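Rusu Steps: your questions, my answers

I walk the Rusu Steps most mornings (or I did, until the fence went up), and because I live at the bottom and my name is on the planning notice, people ask me things. In line at the bakery, through the car window, once at the dentist. So I've typed up the ones that keep coming back. I'll add to this as the work goes on. If you spot something out of date, tell me and I'll fix it!

Catinca Nistor

What are the Rusu Steps, exactly?

The public stairway that runs from the bottom of Mill Road up to the upper part of Candness, by the old water tank. There are three flights with a landing between each, a bench on the middle landing, and a strip of sloping ground on either side that belongs to the town and has been mostly ivy for as long as I've lived here. The whole right of way, stairs plus the paths at each end, measures 831 feet. I know that because it's on every single form.

People also call them the Tank Steps or the Long Steps. Same thing.

Why are they closed?

The lower flight has been moving. Water comes down the slope, gets in behind the stone, and over the years it has pushed several of the treads forward so they tip toward you as you come down. If you've ever felt like you were being poured onto Mill Road, you weren't imagining it. The town's inspector came out after the February freeze, looked at the lower flight for a good while, and asked for a fence the same afternoon.

The upper flights are in much better shape, but you can't really leave a stairway half open. People would get to the bottom landing and climb over.

How long will it take?

The contract says 90 working days from when the fence goes up, and I'd like to stress the word "working," because a few neighbors have been counting weekends and getting cross with me. Rain days don't count either. Mortar can't go down in heavy rain or in a frost, so if we get a wet spell everything slides.

My own guess is that the middle landing will be ready well before the rest. Please don't quote me to the crew.

Who is doing the work?

The stonework and drainage are with Fletuto, who did the retaining wall behind the library. The design came from Gramari, a small landscape office, and the person I mostly deal with there is Sebastian Tănase. He's patient. I've sent him a lot of emails about gutters.

The planting will come afterward and that part is us, meaning whoever turns up with gloves. More on that further down.

Who is paying?

Most of it comes out of the town's money for sidewalks and public ways. A smaller share comes from the developer of the new apartments on the upper road, who had to put something toward walking routes as a condition of the permit. The last piece is what we raised ourselves, through the plant sale and the two suppers. That last piece can only be spent on the extras: the bench, the plants, the water spigot. None of it goes to drains, so if you bought a lasagna ticket, you did not buy a pipe. You bought a bit of a bench.

Are you keeping the old stone?

As much as we can, yes! I got the most mail about this one. The plan is to lift the treads on the lower flight, number them with chalk on the underside, put in the drain and a proper base, and set them back in the same order. Cracked ones get turned over if the other face is sound. If a tread is really gone, it gets replaced with stone from the pile behind the tank, which was left over from when the road was widened.

The side walls stay where they are. They get repointed with lime mortar, which is softer and a bit paler than what's there now. It will look very new for a while. I'm warning you so that I don't get a hundred messages about the color. It does darken.

Will there be a handrail this time?

Yes, on both sides of the lower flight and on one side of the upper two. I went back and forth on this. The old stairway never had one, and there's a clean look to it without, but I've also watched my neighbor go up sideways with her shopping, holding on to the ivy. The rail will be plain painted steel, dark green, with the posts set into the side wall so they don't eat into the width.

We did ask for both sides all the way up. The upper flights get too narrow for it under the town's rules, and I'd rather have one good rail than an argument that lasts until winter.
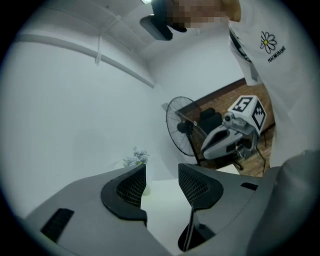
Anca Zamfir wrote to me about the rail and asked whether it could carry on past the bottom step, because she finds the last step is the one where she most wants something to hold, and on the old stairs there was only air. She also wanted to know whether it would get too hot to touch in July. I passed both on. The rail now runs on a little past the last step at the bottom and again at the top, and Sebastian picked a narrower tube that sits under the shade of the wall for most of the afternoon. Thank you, Anca. That was a good letter.

Will there be lights?

Low ones, set into the wall, facing down onto the treads. They'll come on at dusk and go dim at 11 p.m., then back up before sunrise for the early bus people. There won't be any tall poles. The houses along the east side have bedrooms right up against the slope and they've been very decent about the noise, so I'm not going to repay them with a floodlight.

Can I get a stroller or a bike up?

A bike, yes. There will be a channel along one edge, a sort of narrow concrete gutter you roll the wheels in while you walk beside it. It's steep and you'll need to hang on to the brakes coming down.

A stroller, only if you carry it, same as before. And for wheelchairs the stairway simply doesn't work, and no amount of design is going to change that slope. The step-free way between the lower and upper parts of town is still the road past the school. Part of the developer's money goes to fixing the curb cuts along there, which were awful. I wish it were a shorter route. I really do.

What's the detour while the fence is up?

Two choices. The school road is the gentle one and it's signed at both ends. The other is the dirt path through the orchard, which the owner, Horațiu Ardeleanu, has kindly left open to walkers for as long as the works last. Please treat it like somebody's yard, since it is. Dogs on leads, gate shut behind you, and leave the plums alone until he says so. The orchard path is muddy after rain and has no light at all, so I'd stick to the road after dark.

Can I just squeeze around the fence?

No! I know there's a gap by the elder bush. Everybody knows. Some of the treads are off and there's an open trench on the lower flight, deeper than you'd think from the top. If someone gets hurt the whole job stops while people fill in reports.

What happens to the ivy?

It comes off the walls and off the strip on the east side. On the west side, above the second landing, some of it stays, because there are wrens in it and also because it's holding the bank up better than anything I could plant. The crew cut it at the base and left it to die back on the stone first, so it doesn't drag the mortar out when it's pulled. If you walked past in spring and thought it looked terrible, that's why. It was supposed to look terrible.

What are you planting?

Tough stuff, mostly. The slope is dry at the top and soggy at the bottom, so it's really two gardens. Up top we're putting thyme, catmint, sedum and a few small grasses. Down below there'll be ferns, geraniums and some dogwood for the red stems in winter. I wanted roses and was talked out of it by Zamfira Stoica, who pointed out that thorns next to a handrail is asking for trouble. Fair enough.

Plant donations are welcome as long as they aren't mint, bamboo or anything you're giving away because it took over your own yard. I've learned to ask.

I'd like to help. What do you need?

Wonderful! Planting starts once the crew hands over the lower flight, and mornings are best because the slope gets full sun by noon. Bring gloves and shoes with a grip. We have spades, but the good ones go fast, so bring yours if you like it and put some tape on the handle. Kids are fine on the middle landing where it's flat.

If digging isn't your thing, we also need people to water through the first summer. One evening every couple of weeks would be a huge help. The spigot will be on the middle landing with a key, and I'll have a spare at my house.

Is the bench coming back?

A bench is coming back. The old one was rotten through both back legs and went to the dump, I'm sorry to say, though I kept the little brass plate and it will be screwed onto the new one. The new bench is oak, with arms, and slightly higher off the ground because several people told me they could get down onto the old one but not up again.

Someone asked for a trash can beside it. The town won't empty one halfway up a stairway, and I can't blame them. There'll be one at each end.

Can the steps get a new name?

This comes up a lot, and there's a perfectly nice list of suggestions somewhere in my inbox. But they've been the Rusu Steps on the town map for generations, the sign is already painted, and changing it means a separate hearing. I'm leaving it alone.

Will there be an opening party?

I hope so. Soup, if it's cold. The date depends on the mortar and I refuse to print flyers before the fence is down, having made that mistake with the library wall.

How do I get in touch?

Drop a note in the box at the bottom of Mill Road, green lid, next to the detour sign. I check it every evening. For anything urgent, like a loose fence panel or water running where it shouldn't, call the town's public works number printed on the fence and then let me know as well, so I can nag.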